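Labeling stored seed so the label outlives the seed

Bean seed kept dry and cool will germinate acceptably for 5 years. The labels I was using lasted two. Most of my work on the seed collection over the past winter went into the second figure, and these are the notes.

The collection is kept in a chest freezer and two metal cabinets in an unheated room. Each lot goes into a paper envelope, the envelope goes into a screw-top jar with a sachet of silica gel, and the jar gets a lot number. The lot number points to a row in a spreadsheet with variety, source, year of harvest, parent lot, and the results of any germination test. If the number on the jar can't be read, the row is useless and so is the jar. I lost a good line of pole beans that way in November. The seed was fine. I had no means of telling it from its neighbor, and the two look identical dry.

The failures were of three kinds. Ballpoint on paper tape faded where the jars faced the window. Permanent marker directly on glass rubbed off with handling. Labels from the inkjet printer ran as soon as condensation formed on a jar coming out of the freezer, which happens every time, however quickly you work. 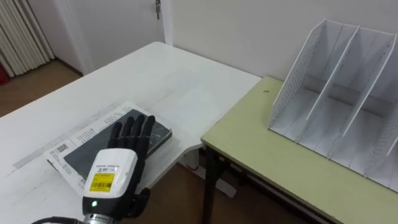

Thermal transfer printing was the obvious next step. The printer melts a resin ribbon onto a polyester label, and there is no water-soluble ink anywhere in the process. Barcodes on equipment are often a good demonstration of how much can be fitted into a small area: the yellow sticker with black bars and small text on the white wrist of that robot hand is the sort of layout I had in mind, with high contrast and the machine-readable and human-readable parts on one label. I did not copy the color. Yellow in my cabinets already means a lot that has failed a germination test, so the stock is white.

The printer is a used Claltell desktop unit. Eimear Hegarty, who keeps a larger collection than mine and has put up with my emails since the last seed swap, suggested it on the grounds that it takes generic ribbon. Setup was slow. The driver assumes continuous stock and has to be told about the gap between labels, and the darkness setting needs to go well above the default for resin. At the default the narrow bars break up and the reader gives nothing.

For the barcode itself I use Code 128. A lot number in my system is four digits for the year, a hyphen, and three digits for the sequence. Keep the blank margin at each end of the bars at ten times the width of the narrowest bar. My first batch ignored this and half of it would not read. On a curved jar, print the bars like the rungs of a ladder, with the label upright, so that the curve does not squeeze the spacing.

Adhesive matters more than I had assumed. Ordinary acrylic adhesive lets go below freezing if it was applied to cold glass. The Zaltov freezer-grade stock I settled on has to be applied at room temperature and left for a day before the jar goes in. I bought a roll of 500 and have used 448 of them, including the spoiled ones.

I also put a second label inside the jar: a slip of plain paper with the lot number in soft pencil. Pencil is graphite. It does not fade and it does not run. Barbara Szewczyk has slips in pencil from her mother's garden that are perfectly legible, and the printer has not changed my mind about them. If I were starting with a small collection I would do only this.

Open items:

The spreadsheet still holds lot numbers in two formats from before the change. These need converting by hand.

The freezer lots have been through 4 removals each with no lifting at the corners. I would like a full year before I say more.

The runner beans from the Ó Súilleabháin exchange arrived with no harvest year. They stay in the unassigned box until I hear back.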